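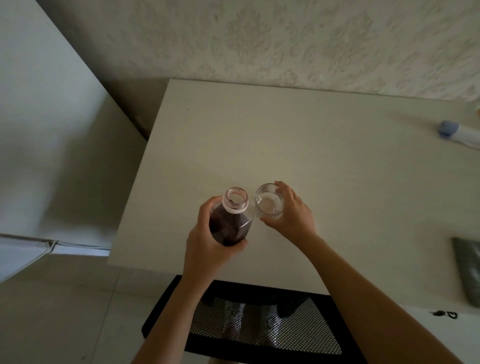 Pouring without the drips

I've got a pale table, so anything dark and sticky in a bottle used to make me nervous (cola, blackcurrant cordial, cold coffee, the lot). After 4 years of scrubbing rings off it I've got a few habits that really do help!

Bring the glass up to the bottle and hold one in each hand. I used to leave the glass on the table and pour from on high, and the splashes went everywhere. Tilt both a little, get the mouth of the bottle right up near the rim and go slowly to begin with. A very full bottle glugs, so keep that first bit to a trickle.

Short round glasses fill faster than you think. Stop well before the top, then give the bottle a small twist as you bring it upright and the last drop stays on the neck. My friend Larysa wipes the neck with a bit of kitchen roll before the cap goes back on, and I've started doing it too – no more gluey threads.

If you do spill, blot it straight away with a damp cloth, working from the outside in. Warm water and a tiny squirt of washing-up liquid gets the stickiness off, then dry it with a clean tea towel. And if you've got nice textured wallpaper behind the table, do your pouring well away from it. Splashes get into all the little raised bits and they're a pain to dab out.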